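Filed under: Workshop > Benches and Surfaces

Keeping Small Parts in Order on a Bench Mat

A mat does two jobs during disassembly. It stops screws and washers from rolling, and it protects the finish of whatever is being worked on. Both depend on the mat lying flat and clean.

Cut the mat 2 inches short of the bench on the long sides. This leaves a hard strip for a ruler or a square. If a new mat curls at the corners, turn it face down overnight under a flat board.

Lay parts out left to right in the order they come off, with the side that faced up still facing up. Keep each fastener next to the part it held. Leave three fingers of space between groups — enough to pick up one without disturbing the next. Long screws and short screws of the same thread should never share a pile.

Wipe the mat with a damp cloth and a drop of dish soap after each job. Solvent will harden most rubber. Metal filings come up best with a magnet wrapped in a paper towel.

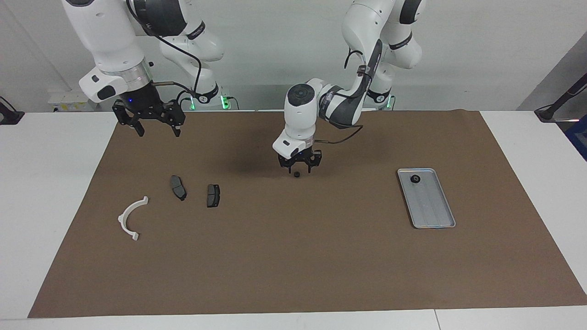
Small parts laid out on a large brown mat, white table.

Stains that survive soap can be worked with 300 grit paper, used wet and with light pressure. Rinse well and dry flat, out of the sun. Replace the mat once cuts go through to the backing, as chips lodge in them and scratch painted parts.

Notes by Awuor Ndung'u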